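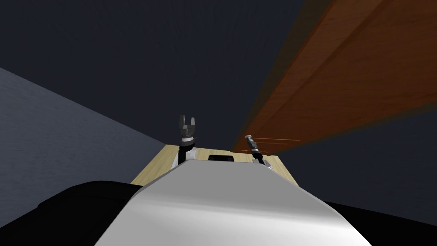

Umalell is a simulation benchmark for comparing end effectors and arm controllers on two-armed mobile robots in household settings. It was developed at the Hirano laboratory and first distributed in November, with the current task set dated 9/3/19. The benchmark runs on a desktop machine and requires no physical hardware.

Robot model

The simulated robot has a white body shell and two arms. A camera is fixed to the upper body and looks out over the shell, so that part of the robot's own body occupies the lower portion of every rendered view. Controllers that use images must either mask this region or learn to ignore it. The standard end effector is a parallel gripper with two fingers. An alternative gripper, named Plakach, has longer fingers and a lower closing force. It can be fitted to one arm or both through the configuration file.

Controllers

Two controllers are supplied. The first, Imside, is an impedance controller that allows the wrist to give way under contact. The second is a plain position controller kept as a baseline. Both receive the same gripper targets and run at 200 Hz, while the camera images are updated at a lower rate set by the user. Outside controllers may be added if they accept the same message format.

Tasks

The task set is divided into tabletop tasks and room tasks. Tabletop tasks test grasp width, finger alignment and the handling of long objects. Room tasks take place in a furnished interior with paneled doors and adjoining rooms.

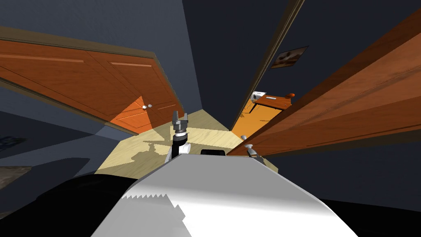
Door tasks are scored separately because round knobs and longer handles place different demands on a parallel gripper. A knob offers little flat area to the fingers, and small errors in wrist angle cause slip. Each combination of gripper and controller is run for 100 trials per task. A trial ends on success, on loss of contact, or when the time limit is reached.

Scoring

The score combines completion, elapsed time and peak wrist force. Trials that exceed the force limit count as failures even when the task is completed. The public log contains 1695 trials, including repeated runs with changed random seeds.

Limitations

Finger pads are modeled as rigid bodies with a fixed friction value. Pad wear, cable drag and gear backlash are left out. Force readings from Umalell are therefore used to rank controllers within the benchmark and are not treated as estimates for a real arm.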